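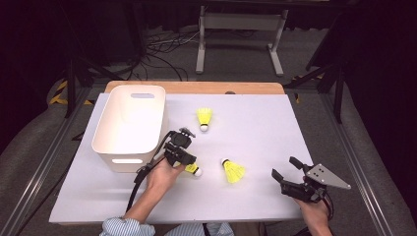 *Collecting shuttlecock demonstrations at the Julthorpe station with two hand-held grippers.*

# Boreo FAQ

These are the questions we get most often on Boreo, our study of teaching two-handed tidying from hand-held gripper demonstrations. Questions on licensing are on a separate page. Last edited in March.

## What is Boreo?

Boreo is a method for training a two-arm robot from demonstrations given by people. It learns from the motion of the grippers and from the video recorded along with it. Our part of the work is the step between recording and training, where we decide which stretches of a demonstration the policy should learn from and how strongly.

## What is the task?

Put the shuttlecocks in the bin. The test set uses three per trial, and the bin stays on the left side of the board. A trial counts as a success only if all three are in the bin at the end and the bin has not been pushed off the board.

## Why shuttlecocks?

They are light, they roll in a curve, and the two ends need different grips. A grasp on the base is firm but the target is small. A grasp on the skirt is easy to reach but the skirt gives when you squeeze it. We wanted a task where the choice of grasp matters and where a bad choice shows up quickly.

They are also cheap. We replace one when its skirt no longer springs back.

## How many demonstrations did you collect?

The full set has 1447 demonstrations. All were recorded at Julthorpe. Each one starts when the operator closes and opens both grippers once, and ends the same way. We cut those signals out before training.

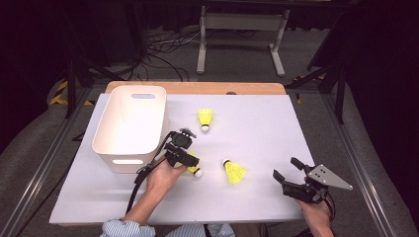

Operators are told to work at a normal pace and to use whichever hand is closer. We do not script the order of pickup. Early on we did, always nearest to the bin first, and the policy trained on that data froze when a shuttlecock rolled out of turn. Those recordings are not in the 1447.

## Do operators need training?

A little. New operators do a warm-up session that we throw away. The usual problem is wrist angle: people hold the gripper the way they would hold a pair of tongs, and reach poses that the robot arm cannot. We run every recording through a reach check and drop the ones that fail.

## What does the weighting step do?

It scores each short window of a demonstration by how much the gripper path in that window agrees with other demonstrations that started from a similar layout. Windows that agree get more weight. Windows where the operator hesitated or missed a grasp get less, but they are kept. Removing them completely made the policy worse at recovering from its own misses.

The scoring method was written by Reda Alaoui and is described in section 4 of the report.

## How well does it work?

We ran 100 test trials per policy, with the same starting layouts for each.

| Training data | Weighting | Trials completed |
|---|---|---|
| 400 demonstrations | no | 52 |
| 400 demonstrations | yes | 67 |
| 1447 demonstrations | no | 71 |
| 1447 demonstrations | yes | 80 |

The gain from weighting is larger on the small set. We expected this, though the gap on the full set was wider than we had guessed.

## Where does it still fail?

Most failed trials fall into two groups. In the first, two shuttlecocks are touching or nearly touching, and the gripper closes on one while knocking the other away. In the second, a shuttlecock is standing on its base close to the bin, and the finger tips it over on the way in. 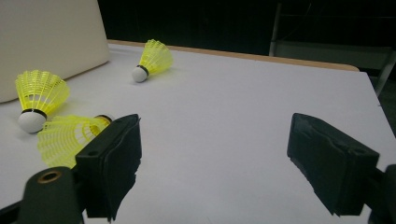 *View from a gripper camera, with one shuttlecock upright and the one in front of it lying close by.*

Layouts like these are less common in the training set than in the test set. We left it that way so the reported numbers would include them.

## Does finger wear affect the results?

Yes, some. The finger pads wear with use, and a worn pad slips more on the smooth base. We did not control for this during collection.

## Has it been tried anywhere else?

The group at Grilton repeated the 400-demonstration runs on their own arms with their own operators. They saw the same ordering, with lower numbers overall. Their bin has taller walls, so the two sets of results should not be compared directly.

## What is the Steiner split?

It is the fixed list of starting layouts used for testing. Please use it if you report numbers against ours. The layout sheets are in the download, in the folder `steiner_layouts`.

## Can I use my own grippers?

You can, as long as you record gripper pose and finger opening along with the video. You will need to redo the reach check for your arm. The notes for that are in the same download, under `reach`.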